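新闻中心 > 企业新闻 > 家居用品

Dristeo发布Liter系列桌面收纳与盛放器具，同步公布配套陈列规范

4月22日，家居用品企业Dristeo宣布，旗下Liter系列桌面收纳与盛放器具即日起向渠道客户开放订货。该系列由Dristeo产品部与设计事务所Vistance联合开发，覆盖编织篮、深碗、浅盘及配套桌布四个品类，首批上市规格共20款。与产品同时公布的还有一份面向零售门店和租赁公寓运营方的陈列规范，对台面铺设、器具间距、背景用布和照明条件作出统一规定。

Liter系列的开发始于上一年度11月。项目启动时，Dristeo对现有产品目录进行了清理，停产了一批尺寸重叠、叠放时相互卡滞的碗类产品，并将编织类产品从原来的装饰品目录移入收纳目录。产品总监Bronwyn Tamihana表示，此次调整的出发点是使用频率：“编织篮在多数家庭里全年放在桌上，装面包、水果、钥匙和信件。它应当按日用器具的标准来定尺寸、定强度，也应当能和碗盘放在一起使用。”

一、编织篮

Liter编织篮采用矩形结构，篮口长边大于短边，侧壁向外略张。矩形底面的考虑在于台面利用率：圆形篮靠墙或靠角放置时，周边余量难以利用；矩形篮可与台面边线平行，多只并列时间隙可控。

篮体分为壁面与底面两个编织区。壁面采用斜向交编，受横向压力时变形较均匀，手提或抓握篮口后能够恢复原形。底面采用较平的织法，以减小放置小件物品时的倾斜，同时便于清除碎屑。篮口做卷边处理，断面加厚，边缘呈圆弧形，用于收束条材端头并分散提拿时的局部受力。

编织材料在投产前须经含水率检测和选色。同一批次内允许存在自然色差，不同批次之间以封样比对，超出封样范围的材料不得混用。成品出厂前逐只检查篮口是否平整、底面四角是否同时着地、内壁有无外露的断头。检查项目中，底面着地一项不合格的产品可返工一次，返工后仍不合格的作报废处理。

主规格编织篮的长边尺寸为285毫米，可置于常见厨房搁板和餐边柜抽屉内。篮内不预装衬布。需要衬布的客户可另行订购，衬布以绑带固定于篮口，可拆下单独洗涤。

二、深碗

深碗为该系列中开发周期最长的品类。设计要求包括三项：容量满足拌制和盛放两种用途；碗壁内表面光滑，无死角；单手倾倒时碗口受力处不硌手。最终定型的碗体较深，碗口为圆边，内壁由底至口连续过渡。

碗体外壁靠近底部处设有横向浅棱。浅棱的作用是在托底移动时增加手指与碗壁之间的摩擦，在叠放时也可作为目视对齐的参照。样品阶段曾试过将浅棱延伸至碗壁中部，清洗测试显示上部棱间容易残留油渍，该方案未予采用。

颜色方面，首批深碗提供浅蓝灰色与米白色2种。浅蓝灰色明度较高，在暖光下接近白色，在日光下偏冷。Vistance方面的项目负责人Bukola Danladi介绍，选色时将碗与编织篮放在同一台面上比对，暖调的篮体与偏冷的碗体之间需要有明确区分，但明度差不宜过大，否则在小空间内显得零碎。

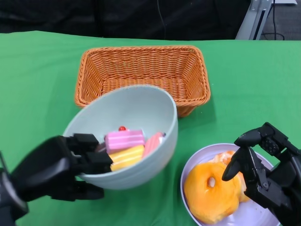 三、桌布与台面铺设

配套桌布首批供应绿色、灰色和本白三种颜色。桌布不做硬挺整理，铺设后允许存在轻微褶皱，不要求熨烫至完全平整。门店陈列时，桌布应覆盖整个使用面，前侧下垂部分应遮住台面边缘，后侧边线大致与台面后沿平行即可。

绿色桌布是陈列规范中的默认底色。选用绿色的依据来自公司内部的门店试陈列：在同一组货品下，绿色底面与编织篮的橙褐色、深碗的浅色均能形成足够反差，顾客在过道处即可辨认器具轮廓。灰色底面适用于深色碗盘，本白底面仅建议用于靠窗位置。

桌布洗涤要求如下：首次使用前单独洗涤；水温不超过60摄氏度；深色桌布不与浅色织物同洗；自然晾干，避免长时间暴晒。沾染油渍时应先以中性洗涤剂局部处理，静置后再整体洗涤。桌布经多次洗涤后可能出现轻微褪色和尺寸变化，属于织物的正常特性，不在质量保证范围内。

四、陈列规范要点

陈列规范适用于Dristeo授权门店及采用Liter系列作为标配的公寓、民宿和共享厨房，正文分为台面、背景、器具组合、日常维护四章。

台面一章规定，单张台面上的器具组合以篮、碗各一为基本单元，可视台面长度重复设置。篮置于后侧居中，碗置于前侧，允许前后部分遮挡。前后遮挡有助于表现器具的实际使用状态，也可缩短台面所需进深。碗可平放，也可借助支架略向顾客一侧倾斜，以展示内壁。倾斜放置时碗内不得盛放物品。

背景一章规定，台面后方如无墙面，应悬挂深色无光织物，用于隔离后方杂物和反光。织物不要求绷紧，但不得拖至通道。照明电源线应沿背景一侧走线，通道地面上的线缆须加盖线槽。金属支架应保持本色或黑色，不得缠绕装饰物。

器具组合一章对编织篮的盛装内容作出限制。面包、带皮水果、干果和餐巾可直接入篮；切开的水果、带汁水的蔬菜和未沥干的餐具应使用深碗或浅盘。篮内展示食品时应使用衬布或食品用纸，并于每日营业结束后清空。空篮陈列亦可接受，此时篮口朝上，长边与台面后沿平行。

日常维护一章要求，编织篮每日以软刷清理底面，每周检查卷边有无松脱。受潮后应倒置于通风处，待完全干燥再行使用，禁止烘烤。深碗清洗不得使用钢丝类清洁工具，叠放数量以不超过搁板承重为准，碗与碗之间建议加垫软布。

五、包装与运输

Liter系列取消了单件彩盒，改用统一尺寸的瓦楞周转箱。编织篮口部朝上嵌套装箱，篮与篮之间以纸隔片隔开，避免卷边在运输振动中相互磨损。深碗以纸浆托固定，碗口朝下，外壁浅棱处预留间隙。桌布折叠后平铺于箱内最上层，兼作缓冲。

混装箱为本次新增的供货方式。一只混装箱内含编织篮、深碗和桌布，对应陈列规范中的一个基本单元，门店开箱后可直接布置，无须从多个箱内配货。混装箱的箱面标签注明器具颜色、桌布颜色和批次号。收货方在签收时应核对批次号，发现同一门店内批次不一致的，可在签收后向区域仓申请调换。

仓储方面，编织篮应存放于干燥、通风、避光的环境，堆码时底层须使用托盘，不得直接接触地面。因仓储不当造成的霉变和变形，由保管方承担责任。

六、渠道与后续安排

Liter系列首批产品通过Dristeo直营门店、授权经销商和企业采购渠道供应。企业采购客户可申请样品组合，样品评估结束后可选择退回或转为正式订单。与家具品牌Horgan的联合陈列正在筹备，双方将以Horgan餐桌及餐边柜为承载面，验证Liter各规格在不同台面进深下的摆放效果，相关结果将用于修订陈列规范的台面一章。

Bukola Danladi表示，后续开发重点是浅盘与编织篮之间的尺寸配合，使浅盘可以嵌入篮口作托盖使用。该结构目前处于样品阶段，尚需解决篮口在长期承重后外张的问题，暂未确定上市时间。

Bronwyn Tamihana补充说，公司将保留首批规格的封样，后续增补颜色和尺寸时均以封样为基准，保证先后购入的器具可以并列使用。已停产的旧款碗类产品仍在售后期内，用户可凭购买凭证按原条款办理。

陈列规范全文、规格清单及产品图样可由授权客户登录渠道平台下载。零售价格以各地门店公示为准。

关于Dristeo

Dristeo从事家用收纳器具、餐厨器具及桌面纺织品的设计、生产与销售，产品供应零售、公寓运营及餐饮配套等渠道。

关于Vistance

Vistance为产品与陈列设计事务所，业务包括家居用品造型设计、包装结构设计及零售空间陈列方案。

标签：新品发布｜桌面收纳｜编织器具｜陈列规范

最后更新：发布当日

媒体联络：Dristeo企业传播部　|　版权所有 © Dristeo　|　返回顶部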